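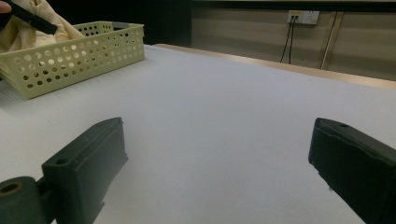 September, Nengate bench book, morning into afternoon

Cloth sorting again. I said I'd get the whole Olla pile through the wash test before the end of the month and I've been putting it off, mainly on account of the ironing (I loathe the ironing). Anyway, kettle on, radio on, got going a bit after nine.

Where we left it: the Jemari cotton came back from its second hot wash and I'd only measured half. The plan is still cream cloths, plain, hemmed all round, for wrapping the bread in. We want to know how much they shrink and whether the hems pucker, and we want to settle on a way of folding them that doesn't drive everyone mad at packing time. Seven cloths went in this time, all from the same length, all hemmed with the Fröhlich thread. I had 13 down on the sheet but the rest turned out to be the earlier lot with the wider hem, so I've crossed those off and put them back on the shelf. Sorry if anyone was using that list!

Moved everything over to the white table. The light is so much kinder there, and you can see a mark on cream straight away, whereas on the old bench everything looks faintly beige and I end up rejecting perfectly good cloths. The pale green basket with the holes came over as well. I've grown very fond of it, I must say. It's the only one we have that doesn't snag – the wicker one pulled a loop in nearly 30 cloths over the summer and I am still cross about it.

Measuring. Cut size before hemming was written on the selvedge scraps, which I'd pinned to the board and then, of course, unpinned to make room for the calendar. Found them in the button tin. The shrinkage is mostly lengthways, as we thought, and not much at all across. Two of the cloths have gone a bit diamond-shaped, which I'd put down to being cut off grain, and they were the last two off the roll when I was hurrying. My fault. Note for next cutting: pull a thread first, every time, even at the end of the day.

Hems are better than I feared. The Fröhlich thread hasn't shrunk any more than the cotton so there's hardly any puckering, except at the corners where there are too many layers. I tried trimming one corner closer and mitring it, and it lies beautifully flat, but it took forever. Could we get away with clipping and not mitring? Worth a go on the next few.

Iron at the middle setting, a bit of steam. It had been left on the linen setting again (please look before you start!) and I very nearly didn't notice.

Then back to the basket for sorting. I've been dropping cloths in any old how as they come off the ironing board, which rather defeats the ironing, I know. I do it every time.

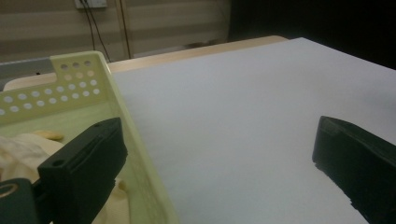

How long should the cloths rest after washing before they're measured?

Overnight at least, lying flat and completely dry, as cotton that still has a little damp in it will measure longer than it really is.

Right, folding. Got through all three of the folds we'd talked about.

Fold one is thirds and thirds again. Neat little square, stands up well in a stack, but the crease goes right across the middle where we want to put the stamp, and a stamp on a crease looks dreadful.

Fold two, halves all the way. Quick, anyone can do it with no showing. The trouble is the corner where all the edges meet gets fat, and a stack leans over. I made a stack to try it and it went over twice while I was drinking my tea.

Fold three is the one with the sides turned in and then rolled loosely from the bottom. I wasn't keen when it was suggested but I take it back, it's lovely. They sit well side by side in the box and the hem shows at the front. Slower to do though, and it needs a clear surface. I kept picking cloths up by the middle and having to shake them out and find the corners again. Better to find two neighbouring corners first, lift by those, and let the rest hang. Then lay it down away from you and smooth towards yourself. Once I was in the swing of it, it was fine. 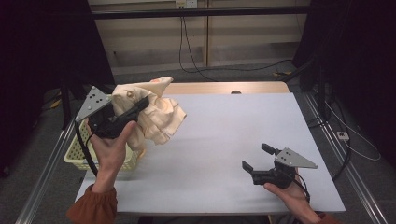 Cream cloth over the left side of the board, basket below.

Box sums: we have 170 flat boxes from the spring order, so no need to buy any more for Olla. The rolled fold fits them with a bit of tissue. Haven't tried the lid with the leaflet in.

Still to do:
wash the two crooked ones once more and see if they pull straight
clip one set of corners, mitre another, same wash for both
ask Fröhlich whether the cream thread comes on the bigger cone
new label for the shelf of wide-hem cloths, so I don't count them in again
stamp ink, the brown has gone claggy

Finished just before four. Cloths are in the cupboard by the window, second shelf, with the measurements tucked under the top one. The basket's back under the white table. Leave the iron on cotton if you use it, please.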